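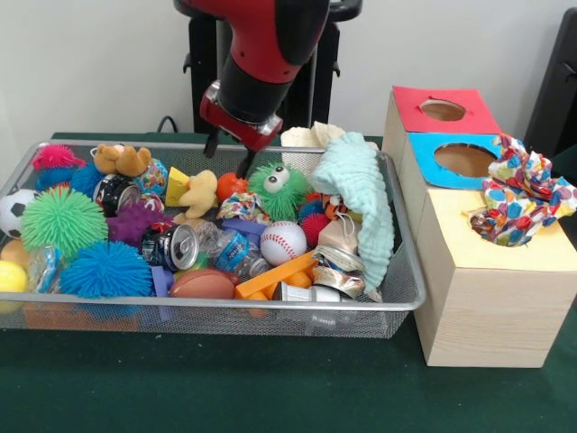 El coste completo de una célula de clasificación

Por la redacción

Quien solicita presupuesto para una célula robotizada suele recibir una cifra dominada por el brazo. En la práctica, el brazo es la partida más fácil de prever. Las dudas aparecen después, cuando hay que decidir qué materiales deberá coger la pinza y con qué orden llegarán a ella.

El equipo de Ruvel, dedicado a la clasificación de objetos recuperados, dividió su plan de inversión en seis partidas: brazo, pinza, mesa y soportes, visión, integración y mantenimiento. La compra se programó a 12 meses, con dos revisiones intermedias del gasto. En la primera, la dirección trasladó fondos de la mesa a la pinza, tras comprobar que el catálogo de piezas era más variado de lo previsto.

La variedad pesa mucho en el precio final. Una cesta de malla metálica llena a rebosar puede reunir latas de refresco, una botella de plástico aplastada, pelotas con púas, peluches y una toallita que cuelga por el borde. Dos dedos negros que bajan entre una pelota naranja pequeña y un monstruo verde de peluche disponen de poco espacio, y un objeto blando no exige lo mismo que una lata. Conviene, por tanto, que el pliego describa la carga real y que las ofertas se valoren sobre ella.

Ruvel pidió ofertas a dos proveedores, Pallel y Mockus. El primero presentaba un precio de entrada inferior, con los dedos de recambio facturados aparte. El segundo incluía los recambios y seis jornadas de puesta en marcha. Una vez sumados los gastos del primer año, la diferencia entre ambas propuestas quedó muy reducida - un resultado que la hoja inicial de precios no permitía anticipar.

La integración corrió a cargo de Enside, con un contrato independiente. Esta separación facilita el control del gasto, aunque obliga a fijar por escrito quién responde de una parada y en qué plazo. El contrato debería recoger también el coste de volver a ajustar el sistema cuando cambie la mezcla de objetos.

Queda la cuestión del personal. Las horas de supervisión, la reposición de la carga y la limpieza del puesto corresponden al presupuesto de explotación, y es habitual que se aprueben tarde. En Ruvel se incorporaron al expediente en mayo, antes de firmar el pedido del brazo.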